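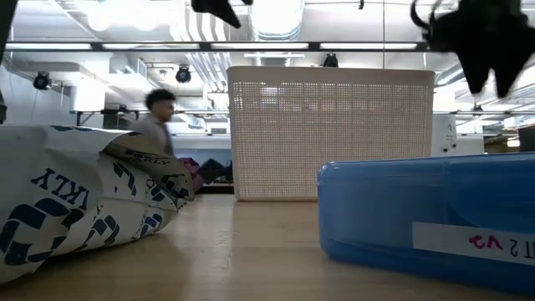 Aufgaben per Fernsteuerung vormachen: so gelingt der Einstieg

Einem Roboter etwas zu zeigen, statt es ihm Zeile für Zeile einzuprogrammieren, macht einfach riesigen Spaß! In dieser Anleitung geht es um das Einräumen von Kleinteilen in eine Kiste, vorgemacht per Fernsteuerung. Ich arbeite dabei mit Suvurico, unserer Aufnahmesoftware hier in Studach, aber die Schritte lassen sich gut übertragen.

Schritt 1: Tisch vorbereiten
Legt den Zielbehälter so hin, dass beide Arme hineinkommen, ohne sich in die Quere zu geraten. Kisten mit offenem Rand sind dankbar, Papiertüten deutlich kniffliger (die knicken gern um, wenn der Greifer sie streift). Fangt also mit der Kiste an und hebt euch die Tüte für später auf.

Schritt 2: Arme in Grundstellung
Beide Greifer öffnen, beide Arme über die Tischfläche heben und erst dann die Steuerung koppeln. Wer vorher koppelt, erlebt einen ordentlichen Ruck. Kabel bitte seitlich wegführen!

Schritt 3: Trocken üben
Macht drei Durchgänge ohne Aufnahme. Man merkt schnell, wie viel Vorlauf die Finger brauchen und wann man besser von oben statt von der Seite zugreift. 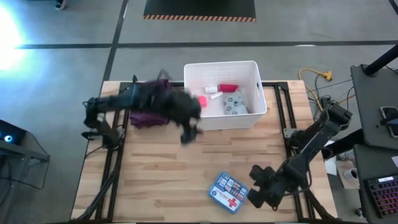
Zwei Arme am Tisch, dazwischen die weiße Kiste und ein Erste-Hilfe-Set

Schritt 4: Aufnehmen
Startet die Aufnahme, greift zügig, aber ohne Hektik, und legt das Teil ab. Ein Durchgang sollte höchstens 40 Sekunden dauern. Danach die Gegenstände ein wenig verschieben oder drehen und gleich noch mal. Weiche Sachen wie Tücher brauchen mehr Geduld: Falte suchen, zugreifen, anheben, kurz warten.

Schritt 5: Aussortieren
Schaut euch alles an, was ihr aufgenommen habt. Kleine Korrekturen beim Zugreifen dürfen gern drinbleiben, langes Zögern fliegt raus. Für unseren Datensatz Flirberg sind so 693 brauchbare Durchgänge zusammengekommen, und ich freue mich über jeden einzelnen!

Wer mit der Kiste sicher ist, nimmt sich als Nächstes die Übergabe von einem Greifer zum anderen vor.

Stand: 08/01/2022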